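Haartrockner im Gästezimmer: Zuleitung bricht am Knickschutz
Forum > Elektro-Kleingeräte > Wartung und Prüfung
11 Beiträge, davon 4 mit »hilfreich« markiert

dubey_technik schrieb:
Wir betreiben eine Pension mit Zweibettzimmern. Bei der Prüfung im Juni fielen mehrere Haartrockner durch, immer derselbe Befund: Leiterbruch direkt hinter der Tülle. Isolationswiderstand in Ordnung, Sichtprüfung auch. Geräte mit 800 W, Typ Atier. Liegt das am Fabrikat oder an der Lagerung?

kaltleiter_ms schrieb:
Lagerung. Wird die Leitung straff um das Gehäuse gelegt, sitzt der kleinste Biegeradius genau am Austritt, und dort arbeitet die Litze bei jedem Wickeln. So sieht das bei uns auf den Zimmern aus:

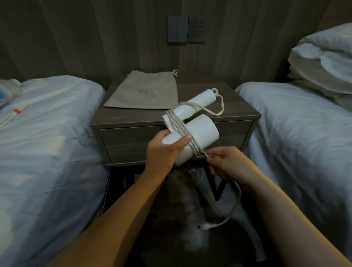

Re: Haartrockner im Gästezimmer: Zuleitung bricht am Knickschutz

Trilok Rathore schrieb:
Sehe ich anders. Ich habe im Haus Dranness 126 Geräte in der Liste, alle werden gewickelt. Ausfälle gab es fast nur bei einer Charge mit zu harter Tülle. Feindrähtige Litze verträgt das Wickeln, solange der erste Abschnitt hinter der Tülle ohne Zug bleibt.

kaltleiter_ms schrieb:
»Solange« ist der Punkt. Das hält kein Gast ein. Lose Schlaufen von mehr als 100 mm Durchmesser, Klettband drum, fertig.

Trilok Rathore schrieb:
Das Klettband ist nach zwei Wochen weg. Ich würde zuerst eine Tülle aufschneiden und die Bruchstelle ansehen. Bruch am Ende der Tülle: Biegung. Bruch an der Zugentlastung innen: Montage.

dubey_technik schrieb:
Zwei aufgeschnitten. Einmal am Ende, einmal innen. Hilft also nur begrenzt.

plisencombe schrieb:
Wandgerät mit Wendelleitung. Teurer, dafür entfällt die Diskussion.

kaltleiter_ms schrieb:
Wendelleitung zieht sich aus, hängt dann im Waschbecken. Bei mir wieder abgebaut.

dubey_technik schrieb:
Ich teste auf einer Etage lose Schlaufen, auf der anderen bleibt alles wie bisher. Messwerte trage ich nach der nächsten Prüfung hier nach.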